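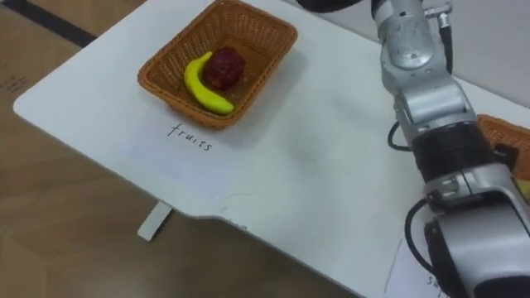

Kanside, July

The Tapsell table basket is the one people ask us for again and again, and we do understand why. It's a plain oblong basket in a warm orange-brown weave, with sides that lean out a little and a nice thick rolled rim that is kind to the hands when you're carrying it from the worktop to the table. Pop in a banana and an apple and it already looks like somebody lives there! We like it best on a pale surface, where the colour of the weave does all the work and you needn't bother with a runner or a mat.

A word on labels, as so many of you write in about them. Our own Kumudini Chowdhury simply wrote "fruits" in thin black marker on the white tabletop in front of the basket, and it does the job very nicely. Do try your pen on a hidden corner first, though - some tops will let go of marker with a damp cloth and some will hang on to it for years. If you are fond of your table, a slip of paper is the safer way.

The Tapsell comes in two sizes, and the order codes are below. Both are sold singly, so you can have two of the same or one of each, and there's no need to ring us to split a set as there used to be. 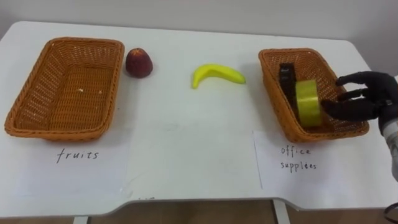
Kanside workroom, Thursday

Paper labels taped flat in front of each basket, and a large and a small Tapsell at either end of the table. We are very taken with this way of going about things. The large one is for fruit, and the small one is a good home for the bits that otherwise drift about the house, a roll of yellow-green tape for instance, which stands up quite happily on its edge in there. Turn the baskets at a slight angle if you have the room, as they look friendlier that way.

Crumbs and specks do find their way into the weave, as they will with any basket. Turn it over and give the bottom a good pat, then go over it with a soft dry brush. Please don't soak it, and keep it off the radiator.

Tapsell large, order code 3732-L
Tapsell small, order code 3732-S
Made for us by Trenotik, delivered by Vastis
Free delivery on orders of 36 pounds and over
Next batch: 200 large, 300 small, ready in September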